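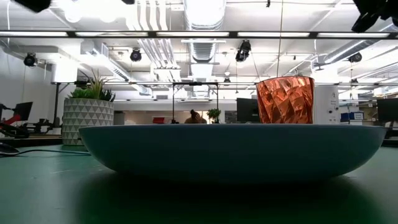

A wide teal-blue bowl, a planter and a copper-orange cup on a green tabletop.

Bowls, cups and planters on a work table

By Houda Kamel
September 2022

A table that gets used all day collects things. Most of them are useful, so clearing everything off rarely lasts. These are the habits I use on my own tables and the ones I pass on when people in Plestwood ask me to help set up a workroom.

The catch-all bowl

Pick a bowl that is wide and shallow. In a deep bowl the small things sink and stay there until you tip it out. In a shallow one you can see the bottom.

Keep it for items that have no other home during the day: keys, tape, a pen, the spare fuse. Empty it every evening. If the same thing comes out of it 5 nights in a row, give that thing a hook or a drawer.

Glazed bowls can have a rough ring on the base where the glaze stops. Run a finger around it. If it feels like sandpaper, rub it on a sheet of fine wet-and-dry paper laid flat in a little water, then rinse. You can also stick on felt dots, but they come loose after a few washes.

Scuffs on a painted or coated top

Start with a damp cloth and one drop of dish soap. Wipe, rinse the cloth, wipe again, dry. Most gray marks are material left behind by whatever was dragged across, and they lift off.

For what remains, use a paste of baking soda and water on a soft cloth. Press lightly and try it first on a corner. On a glossy finish the paste can leave a dull patch, so stop as soon as the mark fades. Skip the white melamine sponges on anything shiny.

Real scratches don't clean off. Put the bowl over them.

Planters near cables

Succulents do well on a table because they need so little water, and watering is where the trouble starts. Take the planter to the sink, water it there, and let it drain for half an hour before it goes back. If it has no drainage hole, use a spoon and add only a few spoonfuls at a time.

Cables should run behind a planter where they can. If one has to pass in front, leave enough slack for it to lie flat, and lift the pot over it when you move things. Don't set the pot on the cable.

Several kinds in one pot will grow at different speeds. Turn the pot every week or two and pinch out dry leaves at the base. In August mine went almost three weeks without water and looked fine.

Metallic cups

A cup with a cut or faceted surface shows every fingerprint. Wash it by hand, and dry it right away with a cloth that doesn't shed. If the color is a plated or painted finish, keep it away from metal polish and the dishwasher. If you use it for pens, drop a circle of felt in the bottom.

Shelves behind the table

Label boxes on the side that faces you when you are sitting down. Use large letters and one or two words. I write the label before I fill the box, and if I can't think of the word, the things get sorted again.

Heavy boxes go on the lower shelves. Leave 2 inches free at the front of each shelf so you have somewhere to rest your hand when you pull a box out.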